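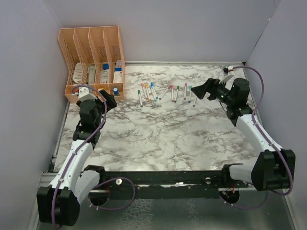 Filed under: Teleoperation & Demos > Tabletop > Two-arm setups

**Marker sorting by remote: do I keep the ugly demos?**

dpirvu
Working on a tidy-the-desk task. Markers lying on the table, organizer in the back left corner, two arms, and me driving both of them by remote control like somebody trying to eat soup with oven mitts. The markers are supposed to end up standing in the organizer. I have 778 demos so far and I'd say a third of them contain at least one moment I'd rather my mother didn't see. Fumbles, regrasps, one long pause where I was looking for my coffee.

Do I cut those or leave them in? The Wulent guide I started from says only keep clean runs. My gut says a policy that has never seen a fumble will have no idea what to do after its first one.

slowgripper
Leave the fumbles, cut the coffee. A regrasp teaches something. A pause teaches the arm to pause, and it will learn that part first and best. Ask me about the arm that hovered over a cup for 40 seconds every time, like a waiter waiting for a tip.

Vurnik_hal
Disagree with slowgripper. Fumbles are fine if you recover the same way every time, and you don't, because you're a person. We trained on 1,873 mixed runs for a cable task and got mush. Threw out everything with a second attempt, kept 1,109, and it worked better the same afternoon.

slowgripper
Cables though. A cable moves every time you breathe near it. A marker stays more or less where you dropped it.

Vurnik_hal
A marker is a cylinder. Cylinders have plans of their own.

dpirvu
Can confirm. I have chased a magenta cap across that marble more than once.

endamham_bench
Different question. Which arm gets which markers? With the organizer over on the left, your right arm has to reach across everything to drop anything in. Are you handing over?

dpirvu
Sort of. Left arm takes the ones it can get to, right arm picks from the right end and passes over in the middle. The handover is where most of the ugliness lives. I also switch which marker I start with depending on mood, which I now suspect is a confession.

endamham_bench
There's your problem, never mind the fumbles. Pick an order and stick to it. Always right to left, or always nearest first. If you choose by mood, the policy averages your moods and reaches for the gap between two markers.

D. Ene
I'm going to be annoying and say the opposite. Fixed order looks great until someone lays the markers out differently, and then it's lost. Vary the layout hard, vary the order a little. And throw the small gray one in a different spot each time, short things are where grippers go to be humbled.

endamham_bench
Vary the layout, yes. Vary the order, no. I'll die on this marble-patterned hill.

Medina_k
Has anyone tried moving the arms by hand for the handover part instead of remote? I get much smoother passes that way. Downside is my elbow was in every recording.

slowgripper
Tried it. Now the policy looks for an elbow.

dpirvu
OK, plan. Trim the pauses, keep single regrasps, dump anything with three or more tries. Right to left from now on, layout shuffled every run. Redoing the handovers from scratch – pray for my thumbs. I'll report back in June or when I give up.

Vurnik_hal
Keep the dumped ones in a folder. You'll want them when I turn out to be wrong.

D. Ene
Or when endamham is.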